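Washing a mixed pile of colored T-shirts for the first time

Asked by Gizella Pintér in Laundry and Clothing Care

I bought a bag of secondhand kids' tops in September and want to wash them before they go in the drawers. They are all strong colors and most of the care labels are cut out or faded. Can they go in one load, or do I have to split them? The machine is a Herkadum with a 15 minute quick cycle, if that matters.

2 answers

Lajos Mészáros
Split out anything red. Wash it alone the first time, cold, and look at the water or put a white rag in with it. If the rag comes out clean after two washes, the red can go in with the rest. Skip the quick cycle, it doesn't rinse enough. Turn anything with a print inside out. I use Drudum liquid, half a cap. Don't leave the load sitting wet in the drum when it finishes, most of the bleeding I have had happened then.

simon_60
just throw it all in cold, never had a problem

Comment from Gizella Pintér
Thanks both. No labels on most of them so I will go cold for everything.

Lajos Mészáros, added later
Sorting takes me 5 minutes if I do it on a table before anything goes in the basket. I pull the reds first, then anything with dark trim on a light body, as the trim can run into the lighter part. In the pile I have out now that means the red at the bottom comes out from under the mustard yellow one, and the dusty pink shirt with dark gray trim gets its own cold wash. The olive green can wait for the darks.

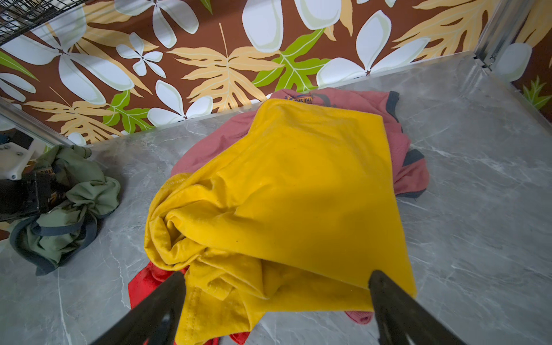
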